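Bin-picking arm at Jislow plant leaves packers with new chores

November 2024

Jislow has put a robot arm on the parts bench at its Drodeo plant, and the company says the change will free packers from "repetitive handling." Staff on the line are waiting to see what it frees them for.

The system was supplied by Sonel and has been on trial since March. It takes rectangular blocks out of a metal bin one at a time, a job that used to be shared among the packers on each shift. Jislow puts the tally at 3211 picks in its best week, with 91 percent going through without help.
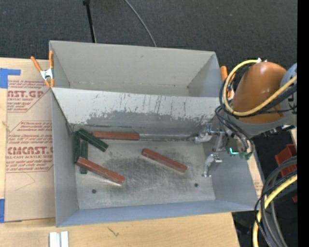 The other 9 percent still need a person. Blocks that end up against a wall or under one another are the usual trouble, according to packers, and somebody has to walk over, sort them out and restart the cycle. Two workers per shift are now listed as "cell attendants." Their pay is the same as before. Their breaks are set by when the arm can be left alone.

Jislow says no jobs have been cut among the 70 people at the plant. It would not say whether packers who leave will be replaced, and it declined to give a cost for the trial. The 91 percent figure comes from Sonel's own software and has not been checked by anyone outside the two companies.

A second arm is planned for the Sqalli site once the trial ends. Jislow has not set a date.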